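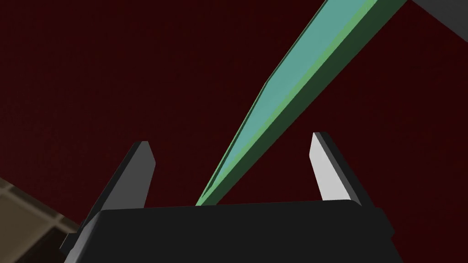 Figure 1. Simulation view from the gripper. Fingers open on either side of the green part, no contact.

Trultix Handling Project
Progress report to the Abubakari Fund
Prepared by Luana Guimarães, project lead, Dendis
February 13, 2019

1. Scope of this report

This report covers the second funding period. The project concerns the manual transfer of framed panels from the curing rack to the edge inspection bench at the Dendis plant. Work in this period was done in simulation and on the floor with the operators. No robot has been installed at the station, and none will be before the site review.

The report follows the headings in the grant agreement. Spending is reported separately by the finance office.

2. Status of the simulation

The simulated cell now contains the arm, a two-finger gripper, the rack and the framed panel. The bench model is still a plain block. Surface textures have been kept simple to hold down rendering time, and the colors do not match the plant.

We ran 3,388 approach trials in the period. In each trial the arm starts from a rest pose, moves to the panel, and stops with the fingers open on either side of the frame. Closing and lifting are scored as separate stages. Panel angle and position vary from trial to trial within the limits measured at the rack.

Of these trials, 238 ended in contact before the stop point. Most of them fall into one group, in which the panel leans steeply and the lower corner comes close to the top of the gripper housing. The planner treated the housing as a smaller box than it is. The collision model has been corrected and the affected cases are queued to run again. Results will be in the March update.

The remaining early contacts have no single cause. Several occurred when the wrist turned late in the approach and one finger swept across the edge of the frame. A slower final rotation reduces this but lengthens the cycle. We have not yet settled on a speed.
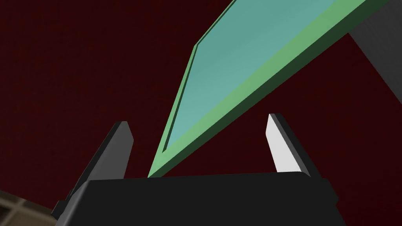

Clearance at the stop point is the figure the operators have asked for most often. A panel that is touched on one side first tends to shift on its rest, and the next person to handle it has to square it up by hand. The stop condition was therefore changed during the period. The arm must now stop with clear space at both fingers, and the two gaps are logged for every trial. Before this change only the smaller gap was kept.

Grip force has not been tuned. The simulated panel is rigid and the real one flexes slightly when it is picked up near a corner. Taser, our supplier for the finger pads, has sent two pad types for bench testing. Both will be tested on scrap panels first.

3. Work at the station today

The transfer station has four operators over two shifts. An operator takes a panel from the rack, turns it to check the lower edge, carries it to the bench and sets it against the stop. Between panels the same person clears the bench, fills in the batch sheet and answers calls from the cutting line.

We observed both shifts. The lift itself takes up less of the shift than the original proposal assumed. More time goes to walking back to the rack and to sorting panels that were racked out of order. The proposal described the station as a lifting task. That description should be changed in the next revision, as the robot will take over the lifting and the carrying but will have no effect on the sorting.

The check made while turning the panel does not appear in any work instruction. All of the operators do it. They look for beads of sealant along the lower edge and wipe them off before the panel reaches the bench. A robot that moves the panel straight across would skip this step, and the beads would be found at inspection, where removing them takes longer. We are considering a pause in front of a fixed lamp, or moving the check to the person who loads the rack.

4. Expected changes to jobs

Under the current plan, the operators stay at the station. Their tasks change as follows.

Loading and order of the rack become a full part of the job, with a written instruction.
Restarting the cell after a stop is done by the operator on shift. Maintenance is called only when the restart fails.
The batch sheet moves to a screen at the bench.
Lifting by hand continues for oversized panels, which are outside the reach of the planned arm.

Pay grade is under discussion between the plant manager and the staff representatives. The project team has supplied the task list and takes no position on the grade.

Two concerns were raised at the staff meetings. The first was pace. Operators asked whether the cycle time of the robot would set the pace for loading. The rack acts as a buffer, so a short delay in loading will not stop the cell, but a long one will. The second was working alone on the late shift once the lifting is automated. The plant manager has agreed to keep staffing on that shift unchanged until the end of the trial. What happens after that date has not been decided.

5. Training

A first session on stops and restarts was given using the simulation. The gripper view was shown on one screen and the full cell on another. Operators found the gripper view hard to read at first because it does not show the floor level or the direction of the aisle. Later sessions will begin with the full cell.

6. Deviations from plan

The bench test of the finger pads was due in this period and was not started. The test rig is shared with another line and was not free. The rig is now booked for March.

The model of the inspection bench is also late. This does not affect the approach trials but holds up the placing trials.

7. Next period

Rerun of the early contact cases with the corrected housing model.
Bench test of both pad types.
Decision on the lower edge check, with the operators present.
Draft work instruction for loading the rack.
Site review, after which the Fund will receive a request to release the installation budget.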